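Kiltarton Building: Exterior and Roof Repairs
Progress report to the Dambridge Fund

Last updated in March

Search this site Enter keywords Go

Prepared by Estrella Varela, project manager

Work covered in this report

The second stage of the grant pays for the slate roof on the north slope, new lead in the valley gutters, and the sash windows on the street side. The first stage, the parapet, was signed off before winter and is not covered again except where it affected the roof.

North slope

Stripping started in January, two weeks later than planned. The scaffold design had to be changed when the engineer, Wen-hsiung Chu, found that the parapet could not take the ties shown on the first drawing. The new scaffold stands on its own base plates and is tied through the window openings on the top floor.

The slates came off in better condition than the survey suggested. We have set aside 3,866 for reuse. Those with soft edges or worn nail holes were rejected. The shortfall is being made up with salvaged slates from Pustel, matched for thickness and color. Old slates are going on the lower courses, where they can be seen from the sidewalk, and the replacements are going higher up.

Under the slates, 13 rafters had rot at the foot. The contract allowed for six. Chang's carpenters cut back to sound wood and bolted new ends alongside. The extra cost has been taken from contingency and is shown in the attached sheet. Underlayment and battens are now complete across the whole slope, and slating has reached the second line of brackets.
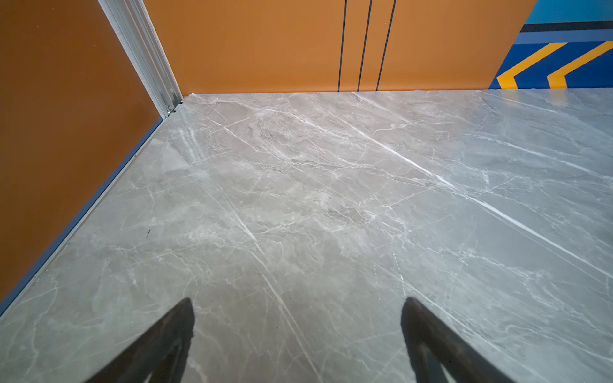 Valley gutters

The old lead had been laid in lengths that were too long, and it had split at most of the joints. The new lead is in shorter bays with a step between each. To get the steps in, the carpenters raised the upper end of the east gutter sole. This meant trimming the bottom slates on that side, and the architect approved the change on site.

The west valley is finished. It was flood tested with the outlet plugged and held overnight. The east valley is boarded but not leaded, and is under a temporary cover. We had one leak there during the heavy rain in February. Water reached the ceiling of the back stairs and stained the plaster. The cover has been lapped further up the slope and we have had no more water in. Repair of the plaster will be charged to the contractor.

Windows

Renu Bisht's workshop has the first group of sashes. Paint removal is slow, as the lower layers contain lead and everything has to be bagged. Most of the bottom rails need new wood. The old glass is being kept wherever it came out whole. Openings are closed with painted plywood in the meantime, and tenants on the second floor have asked for more light. We have agreed to put clear panels in two of them.

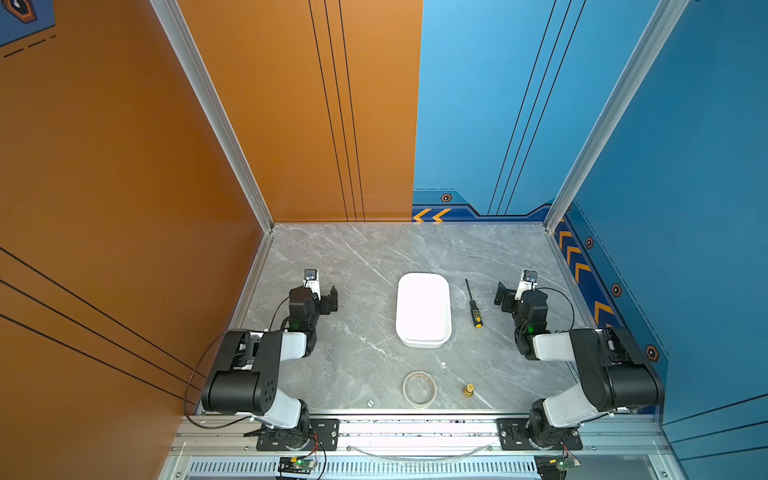 Two robot arms on a grey marble tabletop, between orange and blue walls.

Program and cost

The roof is two weeks behind and we do not expect to recover the time. The windows are on schedule. Contingency is just over half spent, nearly all of it on the rafters and the scaffold redesign. We are not asking for an increase at this point.

Next period

Finish slating the north slope. Lead the east valley and test it. Refit the first sashes and send out the second group. Pui-shan Leung will visit for the Fund once the east valley is open to view, and Ngan-ling Au will arrange access to the scaffold. Visitors need boots and should report to the site office by 9:30 a.m.

Share 2 Comments 0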